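Rundero wrist cable guide

A small clip-on guide for anyone whose gripper cable has ever worked loose halfway through a job. We love this one, and it came straight out of a fault of our own!

Back in September our Cirkent test arm began dropping its gripper signal during long peg-and-block runs. The fingers would stop where they were, the arm would carry on, and on one run it pushed a peg hard into the block. It took us 3 evenings to find the cause – the cable was being tugged a little at the connector every time the wrist turned, and after 640 cycles the pin had worked loose.

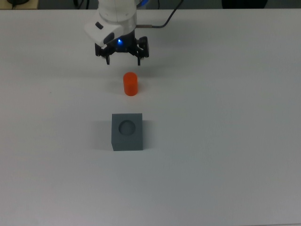 Gripper open over the orange peg, with the cable curving away from its connector at the wrist.

The guide takes that pull before it reaches the connector. It's 80 mm long, clips on without tools and leaves the wrist free to turn. Stop the arm and switch off its power before you fit it, then turn the wrist slowly by hand to check for snags.

If your gripper has already cut out, please check the pin first, as the guide won't mend a worn one. Calaline stock spare leads in two lengths.

Sold in packs of 6. Also fits the Flores wrist, with the longer clip.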